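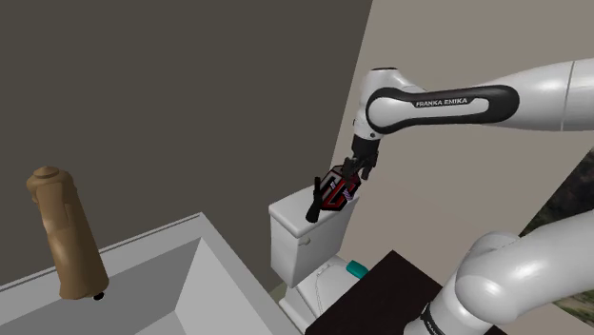 Seo-ah Sun wrote under my last entry that I should stop counting pages and start counting evenings, and that a translation of a diary is not a race. She is right, I think, but I read her comment at six in the morning and was a little offended until lunch.

So today I count evenings. This was the third one this week at the kitchen table, with the dictionary on the left and the old notebook on the right. My grandfather wrote it in the winter he worked at Tolthorpe, when he was younger than I am now. He wrote small, in pencil, and he had the habit of leaving out the verb when he was tired. In our language this is possible. In English the sentence falls down without it, and I must guess if he "carried" the sacks or "counted" them. Tonight I chose "carried." Tomorrow I will perhaps change it again.

I have 2,278 words finished. I had promised myself 4,000 before the end of December, and I know already that I will not reach it. I write the number here only to be honest with myself, and then I will follow Seo-ah's advice and leave it alone.

The page of today was about bread. He bought a loaf on the way home from the yard, ate half of it in the street, and was ashamed to bring the other half to the landlady. He gives this a whole page. The day he received the letter about his brother gets one line, and the line is mostly about the weather. I sat with that one line longer than with the whole page of bread. "Rain in the morning. Letter from home. Rain." I tried to make it a little fuller, because I was afraid that an English reader would pass over it. Then I read it aloud and took out everything I had added.

One word I cannot solve. He calls the landlady's dog something like "the small minister," but the ending is strange, and it may be the name of a person from his village. I asked my mother on the telephone. She said there was no dog. I said it is written here, there was a dog. She said then he must have made it up, and we talked about her knee.

For dinner I had soup from yesterday with an egg in it. I wanted to go to the shop for rice and dish soap but the rain was heavy and I did not want to lose the hour. Ryu, the cat, sat on the notebook two times and I moved him two times. On Tuesday I must return the big dictionary to the library. It was renewed already and the lady at the desk told me, very politely, that there is a waiting list. I am curious who else in this town is waiting for such a dictionary. I would like to meet this person.

I should also write down what I decided about the dates. He used the old calendar for holidays and the new one for work, sometimes in the same paragraph. I will keep both and put a short note at the back. A friend from the evening class thinks I should make them all the same, so that it is easier to follow. Maybe it is easier, but he lived in both of them, and on some days he was late for one.

It is almost eleven now. My hand hurts a little from the pen, because I still make the first version on paper. Tomorrow is the page with the train ticket glued in. The glue has turned brown and covers three words, and I will try to read them with the lamp behind the paper.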